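Work > Machines > Interviews

Wed 1 November
By Zuweira Acheampong
17 shares | 40 comments

Ohemaa Laryea wants it on record that she likes robots. She has spent most of her working life near them, first keeping packing machines running and then at Bonsu, where she now runs the teaching floor. What she has stopped liking is the word "learning."

"A customer hears that and pictures a kid," she says. "You show the kid once, the kid gets it, the kid does it at Grandma's house. We show the arm 200 times and then somebody moves the table."

Bonsu teaches arms to do small sorting and placing jobs in two ways. In the first, a person takes hold of the arm and walks it through the motion by hand, with the motors slack, while the joints are recorded. In the second, the person sits a few feet away and drives it with a controller, watching the wrist camera on a screen. The sales pages for both make it sound like an afternoon's work. I had come to ask how long the afternoon is.

Laryea laughed at that. In September her group recorded 793 demonstrations of a single job, picking up a soft item and setting it down on a marked spot. She threw out roughly 200 of them.

"People get tired and they get fancy," she says. "Somebody comes in from the left because they're bored of the right. Now you've taught the robot there are two ways to do it, and it'll go up the middle and do neither."

I asked whether guiding by hand was better, since you can at least feel what you are doing. She was not so sure. Your own arm gets in front of the cameras, for one thing. You also push harder than you know, and the recording keeps the position but loses the push. Remote control has the opposite fault. The operator feels nothing at all and judges depth from a flat picture.

"New drivers stop too high," she says. "They close on air, they back up, they go again. All of that is in the data. You can trim it out, but then you've trimmed out the part where a person fixes a mistake, and that's the part I'd most like the robot to have."

It is a fair point, and one I have not heard from Kodeck or Hokura, whose people both talked to me mainly about volume. More hours, more drivers, more sites. Laryea thinks volume helps, up to a point that nobody has shown her. I pressed her on it, because Bonsu charges by the recorded hour and has every reason to want more of them. She took that without blinking. "Yes, we get paid for the hours. So ask us for the results on a table we haven't seen before. Ask everybody for that."

Did she have those results? For some jobs, she said. Not for this one yet.

She let me drive. On the screen the two black fingers hung open over a lavender circle, with a red pom-pom sitting up on the pink circle beyond it, and I found I had very little idea how far down the table was.

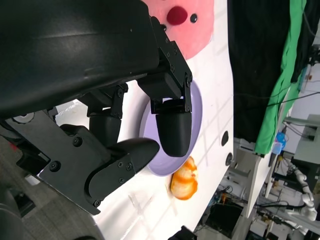
Rodel Lumbao thinks the whole argument is aimed at the wrong target. In his view the demonstrations are fine and the trouble lies in who gives them, a handful of trained drivers who all move alike, so that the robot ends up copying a house style. He would take 40 clumsy runs from strangers over any number of clean ones from staff, and he told me he had said so to Laryea more than once.

She has heard it. She tried it, in a small way, with people from the front office, and the runs were so different from each other that she could not tell a mistake from a method. "Rodel's idea might work with a lot more strangers," she says. "I don't have a lot more strangers. I have Ama and Fiifi from accounts."

So what should a small shop do, if a salesman says its own staff can teach an arm by Friday? Laryea's advice is to have the salesman leave the room while they try it. Then change the lamp, swap the item for one a bit softer, and run it again without anyone touching the settings.

"If he's happy to let you do that, keep talking to him," she says. "I've had one say yes."

I asked which company. She wouldn't tell me.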